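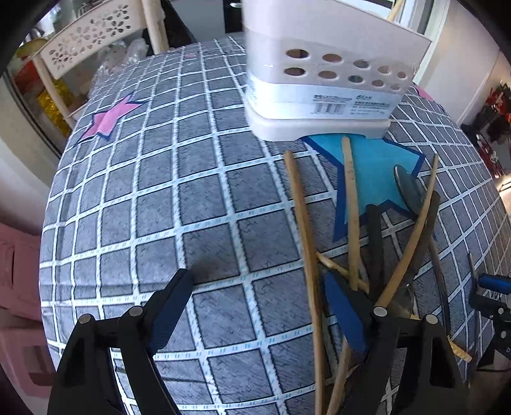
Cloth or wipe-clean for the kitchen table?

Home & Kitchen > Everyday
Started by lmoodley, 23 May 2021

lmoodley
We eat, do homework and sort mail at the same table, so it always has a cover on it. I have been using cloth for years and I'm tired of washing it. My sister uses the wipe-clean kind and swears by it. I don't like the feel of it under my arms, but I could live with that. What do people with kids use? The table seats six and has rounded corners.
Lizelle

paredes_p
Wipe-clean, and I wouldn't go back. One sponge after dinner and you're finished. Buy it off the roll and cut it yourself, because the packaged sizes never match a rounded table. Ours came from the Skason store and has lasted through two kids. Get a pattern. Plain white shows every pen mark. Gray checks with stars are on the table here.

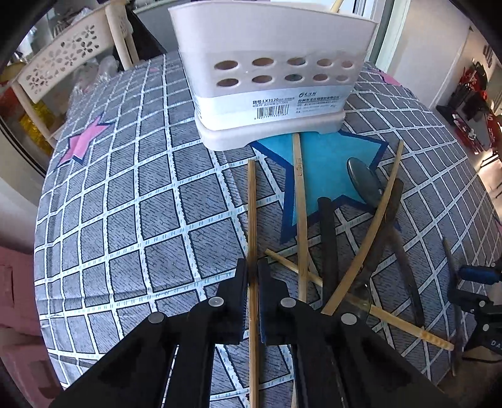 Reply from tf_chung
I disagree with Patricio. The wipe-clean ones crack where they fold over the edge, and then crumbs get under there and stay. I threw out two of them. Cotton with some polyester in it goes in the wash with the towels and comes out nearly flat. Own three, rotate them, and you never have to hurry a load.

Also, do not put a hot pot on vinyl. The mark does not come out.

Reply from paredes_p
Nobody should put a hot pot on either one. Use a trivet. And mine hasn't cracked. Did you have it in the sun?

Reply from tf_chung
Yes, next to a south window. That could be it. I still don't like the smell of a new one.

Reply from siya461
The smell goes away if you hang it outside for a couple of days. Don't put it in the dryer to speed that up. I did this in October and had to peel it off the drum.

My question for Lizelle is how much overhang you want. With small kids I would keep it short. Ours pulled a full tablecloth down, plates and all, and after that I cut it to end a hand's width below the top. Mealtime stuff sits out on ours, and the short edge gives them less to grab.

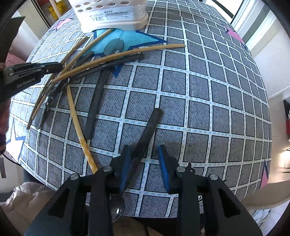
Reply from lmoodley
Short overhang makes sense. The youngest is a puller. What do you do about the cut edge? Does it curl?

Reply from siya461
A little at first. I rolled it around a cardboard tube overnight with the pattern facing out. It has been flat ever since. Clips work too, but ours kept getting knocked off.

Reply from cyfu
Felt pad underneath, whichever one you pick. It stops sliding and it's much quieter when someone drops silverware. I got the Tiltent pad and trimmed it with kitchen scissors. It cost more than the cover did, which annoyed me, but it should outlive several covers.

The cutlery drains in a white holder with holes at our place, and that goes right on the table over the pad. 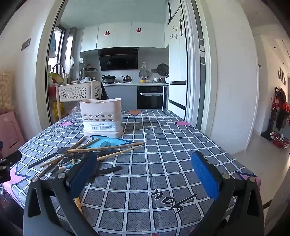
Reply from tf_chung
A pad under cotton bunches up. Under vinyl, fine.

Reply from cyfu
Mine is under cotton on weekends and it doesn't bunch. It may depend on the weight of the cloth.

Reply from lmoodley
Thanks, all. I'm going to try the wipe-clean off the roll with a pad, and keep one cotton one for when my parents visit. I'll measure the corners tonight and post back if the cutting goes badly.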